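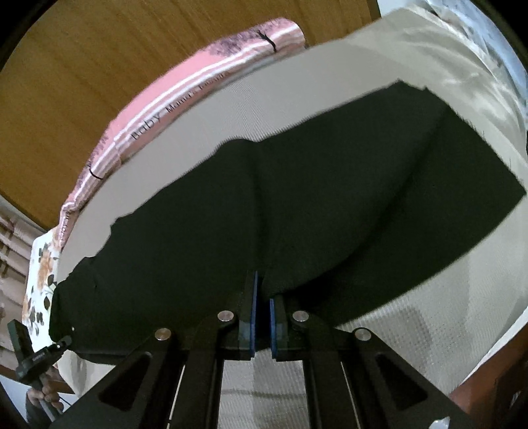

Home Products Guides Spares Support Contact

Search the guides Enter a word or part number Go

Bimov Kassa User Guide
Section 8: Teaching a fold with the hand grippers

Kassa can fold a tea towel on its own. It can fold a pillowcase if the pillowcase is in a good mood. For anything with sleeves, legs or opinions, you will need to show it first, using the two hand grippers supplied, and you should expect to show it more than once. Owners who bought Kassa to avoid folding clothes may find this section a trial.

Allow 60 minutes for your first garment. Folding it the old way takes less time, and we won't pretend otherwise.

Before you start

Charge both grippers and pair them with the base unit (Section 3). Check that Nulix, the teaching software, is version 24 or later. Earlier versions will let you record a whole session and then lose the left hand.

Choose a surface at least as wide as the garment when fully opened. A bed will do. Cover it with something flat in a colour that differs from the garment, such as a pale cover under dark clothes. Black on black is beyond Kassa at present, as it is beyond most people looking for a sock.

Recording a fold

1. Lay the garment on the surface. For the first recordings, smooth it out by hand. Save the crumpled starts for later.

2. Take one gripper in each hand. Hold them by the handles and keep your fingers off the cloth. If you help with a fingertip, Kassa will spend the rest of its life waiting for one.

3. Start recording in Nulix and wait for the tone.

4. Bring the tips down on either side of the edge you want to lift. Close gently. You want a pinch of cloth between the pads and none of the bed cover.

5. Lift, carry the edge across and lower it. Open the tips fully before you draw back, or the fold will come with you.

6. Tidy the edges with short pulls from the outside corners. Go slowly. Whatever speed you use, Kassa will use a third of it.

7. Stop recording. Name the fold something you will recognise in November.

8. Shake the garment out and begin again from step 1.

Nulix asks for 24 good recordings before it will attempt a simple fold and 280 before it will attempt a shirt. It decides what counts as good. There is no appeal.
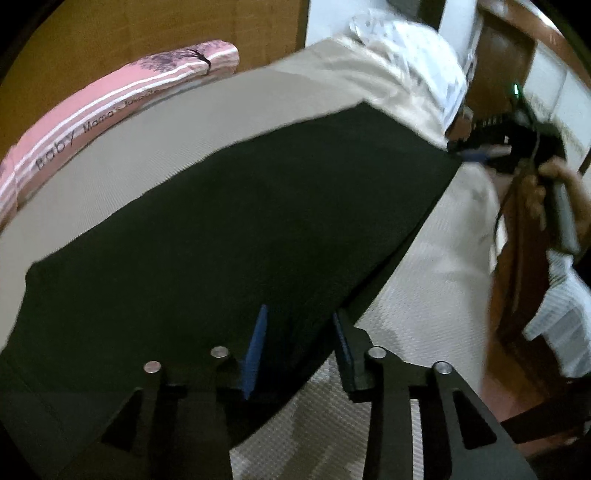
NOTES AND CAUTIONS

Note: Folded edges confuse the cloth finder, particularly on plain black fabric where one layer looks much like the next. If Kassa lifts the top layer and leaves the lower one behind, record eight more folds in which you take hold of both.

Note: A rolled towel or blanket may stay along the far side of the bed. Keep it still between recordings. Kassa learns what you show it, and it has been known to learn the towel.

Caution: Keep cables clear of the cloth. A cable gripped by mistake is folded with great care.

Caution: Keep hair, cords and pets away from the finger joints. Do not wash the pads in a machine. Wipe with a damp cloth.

Caution: Do not leave Kassa folding unattended. It will not harm the laundry, but it may go on folding a vest until there is no more vest to fold.

Fitted sheets are not supported. See Section 11, Known limits. Replacement pads are sold in pairs by Prorkus under part number 280.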